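Robots learn to find the seam before they fold

A research group in Skellstead has published a new method for teaching robots to handle laundry. The work was led by Imke Grube and was carried out together with the engineering firm Brirkavau.

Most folding programs try first to guess the shape of the whole garment. This is difficult when the clothes lie in a heap. The new method begins with a small area and looks for seams and rows of stitches, which the robot then follows until it comes to a hem or a corner.

The group trained the system on 800 short recordings made with 40 garments. In 300 test attempts it found a usable edge 13 per cent more often than the group's earlier program.

Medium-weight cotton cloth in one dark colour was the hardest part of the work, says Radosław Mazurek, who prepared the tests.

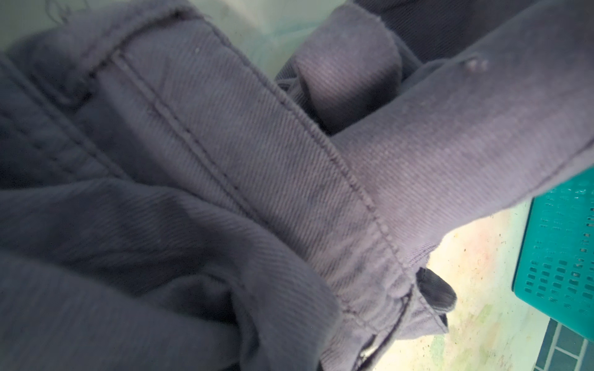
"The stitches have almost the same colour as the cloth, so the program must learn from the small shadow along the seam," he explains.

Knitted clothes are not yet included. The group plans to begin with them in February.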